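July 5, 2019
By Hatice Akgül and Jeferson Bragança

4. What the margin notes told us

4.1 Reading the notes

We come now to the part of the study we enjoyed the most, and we hope the reader will forgive us if we linger over it a little. The 56 novelists who took part had each agreed to let us read the notes they made to themselves while revising a book, and that is a generous thing to agree to. A margin note is written for one reader only. It can be rude, or sad, or so short that it means nothing to anybody else ("the aunt again??" was all one writer put beside an entire chapter), and we tried to keep that in mind the whole way through.

Altogether we read 1,783 notes. Most were handwritten on printed drafts, and the rest came to us as comments exported from Drullevix, the drafting program that many of the writers published by Nelto seem to use. Cremilda Paiva typed up the handwritten ones over the winter, spelling mistakes and all, and wherever a word could not be made out she left a blank and did not guess. We then sorted the notes by what they were chiefly about: a character, a place, the order of events, a single sentence, or the writer's own state of mind. We had not planned on that last group at all. It grew out of notes such as "tired, come back to this" and "I like this bit and I don't care," which would not sit comfortably anywhere else.

Two of us sorted every note separately and then sat down together to talk over the ones on which we differed. Those conversations were long, and a good many of them ended with one of us reading the page aloud, which often settled the matter faster than any rule in our guide. Where we still could not agree, Dalva Cavalcanti read the note and her choice stood.

4.2 Small characters and the trouble they cause

The notes about character surprised us by how seldom they dealt with the hero or heroine. Writers appear to feel that they know these people well enough by the second draft. It was the neighbor, the bus driver and the older cousin who kept turning up in the margins, usually with a question attached. Should she have a name? Has he been in this town long enough to know about the fire? Why is he being so kind?

In our interviews, the writers spoke of these minor figures with real affection and a certain amount of exasperation. One of them, who has set all her novels in a river town she calls Timard, told us that she had given a ferryman one line in her first book and had been "paying for it ever since," as readers kept writing to ask after him. Another had cut a schoolteacher from three drafts running and put her back each time. When we asked what the schoolteacher did for the story, there was a long pause on the recording, and then: "She notices things. Somebody has to."

We found 162 notes in which the writer asked whether a minor character should be removed altogether. We followed each of these through to the finished book, and our impression, which we offer carefully, is that asking the question was seldom the first step toward removal. Far more often the writer answered it by giving the person something to do, perhaps a small job or a grudge, or a place of his or her own to stand in. Editors who see a query of this sort on a manuscript may like to wait a draft before reaching for the pencil.

4.3 Rooms and surfaces

Notes about place behaved differently. They tended to be shorter, they came later in the work, and they were very often about light. We had expected weather and street names, and there were some of those, but the writers returned again and again to the ordinary indoor surfaces their characters lean on and wipe down: counters, window sills, the lid of a piano. "What does the table look like at this hour" is a note we are fond of, and its writer went on to spend most of a page on it.

Polished metal came up in the kitchen passages, and it gave people difficulty. A first draft would nearly always settle for one word, "shiny" or "gleaming," and the note beside it would complain. The trouble, as Cauã Sampaio put it when he looked over our interview transcripts, is that a polished surface has hardly any color to call its own, so that the writer ends up describing everything else in the room. A steel tabletop can show nearly black down the middle and a strong white on either side, with fine scratches showing in the dark part (Figure 1). The revised passages were plainer than the drafts, as a rule. They dropped the adjective and kept a scratch, or a streak of light, and let a character look at it for a moment before speaking.

We would not want to build too much on this. Kitchens are common in the novels we happened to read, and a group of writers with a taste for mountains or courtrooms might well have given us a different set of worries.

Figure 1. Polished stainless steel tabletop with bands of reflected light.
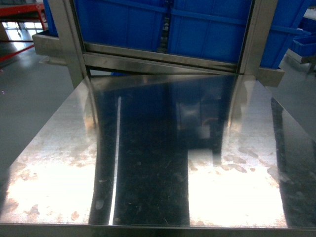
4.4 Notes the writers did not remember making

We closed each interview by reading five of the writer's own notes back to them. Several people laughed, and a few asked whether we were certain the note was theirs. Those who did remember could often tell us what they had been doing that day, down to the lunch they had eaten, even when they had no memory of the passage the note belonged to.

The forgotten notes were largely the ones about single sentences. Notes about people stayed with the writers much longer, and in June, when we wrote to everyone with a draft of this section, two of them replied with fresh notes on characters from books already in print. We have kept those out of the counts, though we read them with great pleasure, and we take up the question of when a book is finished in Section 5.

Contact: Hatice Akgül, Brito Reading and Writing Studies | © 2019 the authors | Back to top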